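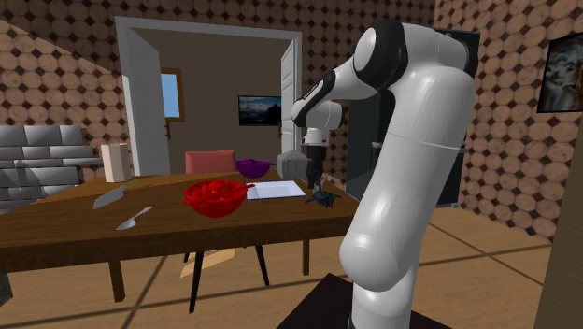 *Side view, Skillov scene, dining table layout. Gripper over the dark crumpled object at the right end.*

January, started 3:40 pm. Postmont robotics course project, table clearing task. Continues from the entry on contact settings.

Goal for today: get the wrist camera view usable as a policy input and find out why the grasp check disagrees with the logs. Secondary: freeze the scene file so the Tudano entry and the course report use the same one.

**State of the scene**

Layout is the cluttered one. Arm on the square floor mount at the table end, red bowl near the middle, white tray between it and the gripper, purple bowl farther back. Knife and spoon on the left part of the table. Randomization is limited to object pose; walls, doorway and the furniture behind stay fixed. Wallpaper stays too. It is a busy pattern and the side camera encoder spends capacity on it, but changing it now invalidates the recorded set.

Recorded set is 263 episodes. All of them were made with the old gripper speed limit. I replayed a handful at the new limit and the arm tracks them well enough that I don't want to re-record. The lag shows up mostly at the end of the descent, where the fingers arrive late and the close command has already been sent. Fix would be to trigger close on measured height instead of commanded height. Put that in the to-do list below.

**Grasp check**

The check is the one inherited from last term. It reads finger separation after the close command, waits a fixed number of steps, and calls the grasp good if the separation is above a threshold. Three problems with it:

- Crumpled meshes have thin parts. If the fingers land on one of those, separation falls under the threshold and the check returns false with the object still held.
- Separation stays high if one finger is jammed against a bowl rim. The check returns true with nothing in hand.
- The wait is counted in control steps, so it changed length when the control rate was changed. No one updated it.

Replaced it with two conditions: contact reported on both finger pads with the same body ID, and object height above the table top after the lift segment. Separation is still logged but not used. Ran the replacement offline over the recorded set. It disagrees with the old label on 36 episodes. Went through the disagreements by hand with the side view only and stopped when it became clear that the side view cannot settle most of them. The gripper body covers the object from that angle once it is down.

So, wrist view.

**Wrist view**

Camera is attached to the gripper body, looking along the fingers. In the default Skillov mount the fingers took up too much of the picture. Moved the mount back along the approach axis and tilted it slightly toward the fingertips. Both fingers now come in from the bottom edge and the table takes up most of the rest.
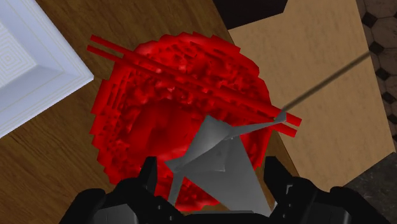
*Wrist view, new mount. Fingers at the bottom, gray faceted piece in front of them, red mass behind.*

Notes on the wrist view:

The red mass is the hard part. The outline is visibly stair-stepped, worst on the left side. First thought was render resolution. Rendered the same state at double size and the steps kept their size relative to the object, so they come from the geometry or from something baked into the texture, and a larger image does not help. Leaving the render size alone.

The thin red rods lie on top of something of almost the same color. In a full-size picture I can follow them. After downsampling for the encoder, the parts over the red mass are gone and only the ends on the right, against the wood, survive. If an instruction ever refers to the rods, the policy will be working from those ends. Options are a wrist crop at native resolution as a second input, or leaving the rods out of the instruction set. Choosing the second for now.

The gray piece hides most of the center of the gripper, and the wrist camera alone can't separate "between the pads" from "in front of the pads" in a single picture. It looks held. I would not label from it. The contact condition is the one to trust, with the wrist view as a sanity check over several consecutive frames.

The long dark rod coming off the upper right of the gray piece matters for planning. Biwott treats the held object as its bounding sphere, which is hopeless for a shape like this. A sphere big enough to include the rod blocks every path over the table, and a sphere fitted to the gray part lets the rod pass straight through other objects. Switched Biwott to the attached-mesh option. Planning is slower, noticeably so, but the paths are sane. Have not checked whether the convex hull option is a reasonable middle ground. A hull around a blocky part plus a thin rod fills in a large wedge of empty space, so I expect it to be nearly as bad as the sphere.

**Camera timing**

Found while checking the above. The wrist and side cameras are rendered in separate calls, and the physics was stepping once between them. Pictures with the same index were therefore one step apart. For slow motion the difference is too small to see. During the descent it is enough to put the fingertips in different places in the two views.

Moved both render calls ahead of the step. Re-rendered from the saved states instead of re-recording, which works because the states are stored at every control step. 2773 frames came back with a state index that had no match and were dropped. They are clustered at the ends of episodes, where the logger was still writing after the simulator had been told to reset. No task content in the ones I opened. Dropped frames are listed in the log folder next to the render script output.

Anyone holding a local copy of the old renders should delete it. The file names are identical and the contents are not.

**Training run, short**

Trained a small model overnight on the old renders before finding the timing problem, so the result is only good as a baseline. Behavior on the dining table layout: approach is fine, descent is centered, close comes early. Same symptom as the replay at the new speed limit, and probably the same cause, given that the labels carry the commanded value. With the red bowl moved closer to the tray, it tends to hover between targets and then commit to the bowl regardless of the instruction. Color dominates. Expected with this little data, and the instruction encoder is frozen.

Restarted on the corrected renders with everything else unchanged. 5 seeds. Should be done before the next lab session. Do not change the scene file while it runs – the evaluation script loads it from the shared folder at the end of each epoch, a bad design I will deal with later.

**Things that did not work**

Tried to get depth from the wrist camera in the same render call. Depth comes back, but the near clip distance is set for the side camera and cuts off the fingertips. Setting it per camera is supposed to be possible in Skillov. The setting is accepted and ignored. Might be a version issue; the lab machine is behind the laptop by one release.

Tried lowering friction on the finger pads to stop the object from being thrown when the fingers close off center. It stops the throwing and also stops the lifting. Reverted. The better lever seems to be closing speed, which I have only tested on the dark crumpled object so far.

Tried segmentation output as ground truth for the label review. IDs are reused after a reset, so a mask ID from one episode does not mean the same body in the next. Usable inside an episode only.

**To do**

- Close on measured height, with a timeout. Re-run the replays afterward.
- Finish the label review with wrist frames, starting from the disagreements.
- Per-camera near clip: repeat on the laptop before filing anything.
- Biwott: time attached mesh against convex hull on the same start and goal pairs.
- Pull the scene file out of the shared folder and have evaluation load a pinned copy.
- Check the Tudano rules on wrist cameras. The current text allows one camera "with a view of the workspace," and I can't tell whether that excludes a second one on the arm. If it does, the side view goes, and the grasp labels need no change.
- Write down the camera mount offset in the config. It is currently a literal in the render script.

6:15 pm. Training job is on the second machine, log is writing. Lab machine left free for the planning group.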